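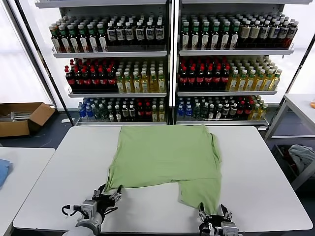 Who loses their job when the folding goes to a machine?

At the Trerker laundry, none of the folders in the first year. What they lost was the old job: same people, same shift, different work. That's our case for Wednesday.

**Week 4 – automation on the shop floor (notes, bring to class)**

Background, quick:

- Trerker does workwear and T-shirts for rental. 147 staff, mostly on the floor
- folding used to be entry level. Learn it in a morning, good at it in a month
- Lodex supplied the cells, 2 to start with

Why cloth is hard. A box keeps its shape, a shirt doesn't. Grab both bottom corners and the fabric between them can still tuck under, like the light green one where the hem steps in at the lower right. A person sees that and shakes it out without thinking. For a machine the tuck is a seperate problem.

What changed for people:

1. Pace. Target is 480 pieces a shift per cell. Workers say the number follows them now, even when the stoppage isn't theirs.
2. Skill. Less folding, more sorting, feeding, fixing bad folds. Is that a step up? Pay grade didnt move. Szalai (reader, ch. 2) calls this "tending work" – learn the term, it'll come back.
3. Talk. Folders used to stand across from each other. Tenders stand alone. Came up in nearly every interview, managers never mentioned it.
4. Blame. Bad fold goes out, who signs for it? Still the tender.

Compare with Tuvum (handout from last week): warehouse, new pay grade agreed BEFORE the machines came in. Very different mood on the floor.

For class – half a page, typed or not:

- pick one of the four changes, say who should have been asked about it and when
- one thing a folder knows that isn't in the job description

Reading: Szalai ch. 2, skip the appendix. Ch. 3 if you're writing your paper on pay.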